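Brasside Draft League: Frequently Asked Questions

What is the Brasside Draft League?

It's a weekly booster draft league for a trading card game called Pasine. We meet on Friday nights in the back room of Brasside Games. Each season runs for 11 weeks, and you can join at any point up to the last two.

Do I need to own any cards?

No. Everything you play with on the night comes out of the packs you open at the table. We have a box of basic terrain cards you can borrow from, so you don't need those either. Please sort them by color before you hand them back.

How does a draft work?

Everyone sits in a pod, opens a pack, picks one card, and passes the rest to the left. The second pack goes right and the third goes left again. When all the cards have been picked, you build a 40-card deck from what you took, adding as many basic terrains as you want. Most decks run 16 or 17.

Which sets are we drafting this season?

The first two packs are from Kourkoulas, the current set. The third is from Edach, the small set that came out before it. When the next large set arrives in November we will switch over completely, even if that lands mid-season.

I haven't played since the Edach release. What changed?

The main thing is Tribute, the new Kourkoulas keyword. A card with Tribute lets you discard a card as you play it for an extra effect. You choose whether to pay before your opponent gets to respond. The Edach keyword Kindle works the same as it always did, but there are fewer cards that use it now that you only see one pack.

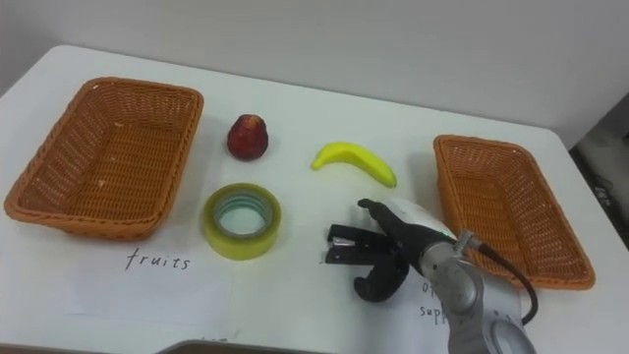
Can I keep the cards I draft?

Everything you pick goes home with you, including the rares. There is no redraft of rares at the end of the night. If you don't want your commons, leave them with the desk and they will go into the free starter decks.

How are points awarded?

You get three points for a match win and one for a draw. Rounds are 50 minutes, best of three games. Points carry over from week to week, and only your best eight weeks count toward the final table. Missing a Friday or two won't put you out of the running.

What happens if there's an odd number of players?

One person gets a bye each round, worth the full three points. Byes go to the lowest-ranked player who hasn't had one yet that night.

What are the prizes?

Every match win earns store credit, handed out at the end of the night. The season winner gets a sealed box of the current set and an entry to the Brasside Invitational, which is capped at 200 players.

Can I trade during the draft?

Not until your last match is finished. Cards you drafted have to stay with you until then, and that includes your sideboard. Trading from your own binder is fine at any time between rounds.

Do I have to use sleeves?

Sleeves are optional, but if you use them they must all match. Swap out any that are marked or split. The judge can ask you to resleeve before a round starts.

How late does it run?

Drafting starts at 7 p.m. and we are usually done by 11. You can drop after any round. Fill in your match slip first and tell the desk, so you aren't paired again.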